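**Thread: Allergy shots vs. tablets for dust mites - worth switching?**

**potter_lane** wrote:

I started shots for dust mites in March at the clinic in Jutham. Before that I had a runny nose and itchy eyes pretty much every morning for years. The skin test came up strong for mites and weakly for cat. Nothing for grass or trees.

The shots are fine, but the clinic is a 3 hour round trip by bus once you add the half hour wait afterward. I asked about the tablets you put under your tongue. Dr. Aidoo said I could switch, but that I would be starting over in some ways and the cost is on me. The pharmacy quoted $144 a month.

Has anyone here gone from one to the other? Did you notice a difference in how well it worked?

---

**Dede Sowah** wrote:

I did this two years ago. Same clinic, and Kojo Aidoo was my doctor too. The first week on tablets my mouth and ears itched for maybe twenty minutes after each dose. Then it stopped. My symptoms now are about where they were on the shots.

The hard part is taking it every day. With shots somebody else keeps track. I missed a lot of tablets the first summer and had to call the clinic about restarting.

---

**mill_road_231** wrote:

Before you spend that kind of money, what have you done with the bedroom? I got more relief from hot washing the sheets every week and putting zip covers on the mattress and pillows than I did from any medicine. I also pulled up the carpet and got rid of the open shelves. Everything that used to sit out collecting dust is now behind a door or in a drawer.
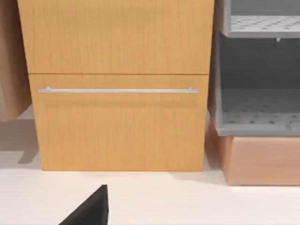
*Wood fronts with a bar handle on the drawer. The plain kind is easy to wipe.*

I go over the fronts with a damp cloth when I do the floor. Dry dusting just puts it back in the air.

---

**potter_lane** wrote:

Covers are on, both mattress and pillows. Carpet I can't do anything about, I rent. I vacuum twice a week with a HEPA machine. It helped some, but not enough to get off the antihistamines.

---

**quartey_st** wrote:

I don't agree that cleaning beats treatment. It depends how allergic you are. I did all of it - covers, bare floors, the lot - and still woke up stuffed every day. Shots were the only thing that changed that, and it took nearly 10 months before I could tell.

If you started in March you are still early. I'd stay put for the full year before deciding anything.

---

**mill_road_231** wrote:

I didn't say cleaning beats treatment for everyone. I said try it first. Plenty of people get sent straight to shots and still sleep on a pillow that's fifteen years old.

---

**quartey_st** wrote:

She already said she had covers on. And you did say you got more relief from it than from any medicine.

---

**mill_road_231** wrote:

I did, and I was talking about me.

---

**nasalspray_nan** wrote:

Side question. Has anyone had the test panel redone after a few years? Mine was done at the old Potavgate office and they only had a short list. I think I have picked up a dog allergy since then. My daughter's dog stayed for a weekend and I was wheezing by the second night.

---

**Dede Sowah** wrote:

Yes, they retested me before I switched. You have to stop antihistamines for several days first, so ask them how long for the one you take. And please mention the wheezing when you call. They will want to know about that before they do anything else. They may want to check your breathing first.

---

**potter_lane** wrote:

Thanks all. I called the clinic this morning. They can move me to every four weeks once I reach the maintenance dose, and that would make the bus a lot easier to live with. I did not know that. I'm at the second to last step now, so it should be before the end of the year.

I'm leaning toward staying on shots. I will post again once I'm on the monthly schedule.

---

**truraten_tom** wrote:

Good choice I think. I dropped out of shots after the build-up because of the driving, and I regret it. By the next winter I was back where I began.
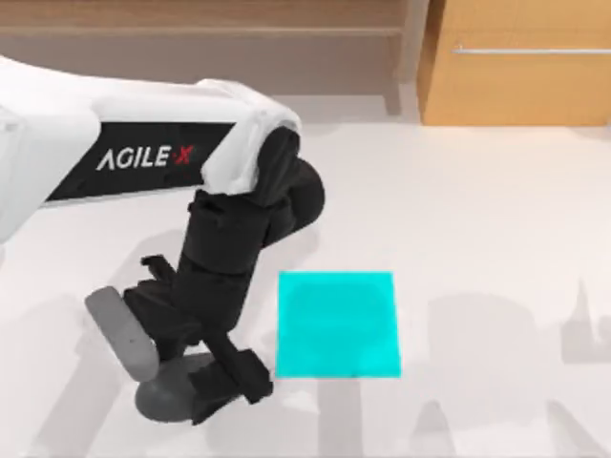

*AGILE X arm, black gripper angled down.*

Ask if your insurance counts the visits as office visits or as injections only. Mine was billing a full copay every time until I asked, and then it went down to almost nothing.

---

**quartey_st** wrote:

Seconding the copay thing. Mine did the same. Get the billing code from the front desk before you phone the insurance people or you will be on hold twice.

---

**potter_lane** wrote:

I have been paying the full copay every visit. Calling them tomorrow.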